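Evening Study Program, Asville Learning Center
Progress report to the Haberkorn Fund, 5/11/22
From Kausar Awan, program lead

Hi Adeel,

I know you asked for two pages and I'll try to behave this time. Short version: the evening study program is running, people are coming, and I need to talk to you about babysitting money.

We planned for 60 adults this term and we signed up 57. I was nervous back in the winter, when the sign-up sheet had seven names on it and one of them was my cousin (she did enroll, by the way, and she's doing great in writing). What changed things was moving the info nights to the library and letting people bring their kids. Sidra Siddiqui did most of the calling and I can't say enough about her patience on the phone.

Math is the busiest class by a mile. A lot of our students haven't touched fractions since high school and they come in pretty scared of them, so Mohsin Khokhar split the group in two and now runs a slow session before the regular one. He started doing this without telling me! I'd have said yes anyway, but please note that it added hours to his timesheet, and you'll see them in the staffing line.
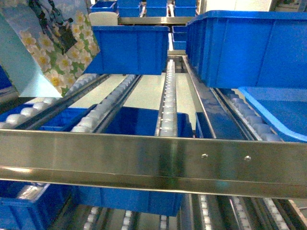

The writing class is smaller and louder. They read their drafts to each other, which I thought would be torture for everybody, and now they won't let me skip it. Two students have asked if they can keep meeting over the summer even if there's no teacher in the room. I told them yes and I'm working on getting them a key.

Now for the part that hasn't gone well. The online homework site, Grulance, has been a headache. Logging in from a phone is slow, and a phone is all that plenty of our people have. We've gone back to paper packets for anyone who wants them, so printing is over budget by $600. I'd like to move that amount from the software line if you're okay with it. Asif Butt has the receipts and can send them over whenever you like.

Attendance dips when work schedules change, same as last year. We now let students switch between the early and late sessions without asking first, and the teachers tell me it's helping. I'd want another month of sign-in sheets before I promise you anything there.

About the babysitting. We've been using the small room next to the office and a high school student who's wonderful with the little ones, but the grant doesn't cover her and I've been paying her out of our snack money. I'd love to make it a real line in next year's request. Could we talk before the end of May? Afternoons are best for me.

Kausar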